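Looking after a mechanical watch at home

Gunvor Tveit
Killholm Workshop Notes, updated 29/07/2021

Most faults brought to the bench at Killholm are caused by moisture, magnetism or a strap that should have been replaced earlier. The notes below cover care that needs no case opening. Leave the case back closed unless you have the correct tool and a replacement gasket.

Winding

Wind a manual watch once a day, at the same hour, off the wrist. Turn the crown until resistance is felt, then stop. An automatic that has run down should be given 20 to 40 turns of the crown before it is worn. Shaking it to start the rotor is slower and gives a less even reserve.

Do not use the quick-set date between 9 p.m. and 3 a.m. The date wheel may be engaged during those hours, and the quick-set finger can break a tooth. Move the hands to half past six first, set the date to the day before, then advance the time.

Checking the rate

Set the watch against a time signal and note the difference at the same hour each day for a week. A week is 168 hours, so divide the total error by seven for the mean daily rate. Record the resting position overnight as well. A watch that gains dial up and loses crown down can often be kept close to time by choosing where it sits at night.

A sudden gain of several minutes a day usually means magnetism. Hold a small compass beside the case. If the needle moves with the watch stopped, have it demagnetized.

Cleaning the case and bracelet

Remove the bracelet before washing it. Use warm water, a drop of unscented dish soap and a soft toothbrush, working from the inside of the links outward. Rinse, blot with a lint-free cloth and leave for 2 hours before refitting. Keep solvents away from gaskets and from any lacquered dial.

Choose a pale, plain work surface. Spring bars are small, grey and under tension, and they're far easier to find on white than on a patterned bench top. Wipe the surface down before starting, as grit will mark polished steel.

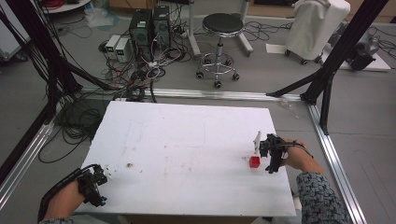

Straps

Leather lasts longer if it is worn on alternate days. Check the holes and the fold at the lugs for cracking. Replace spring bars with every second strap, and match the width to the lug gap with a caliper.

Storage

Keep watches at room temperature, away from speakers and tablet covers with magnetic clasps. Replace silica gel packets every October, before the heating season. A watch in long-term storage does not need to be kept running.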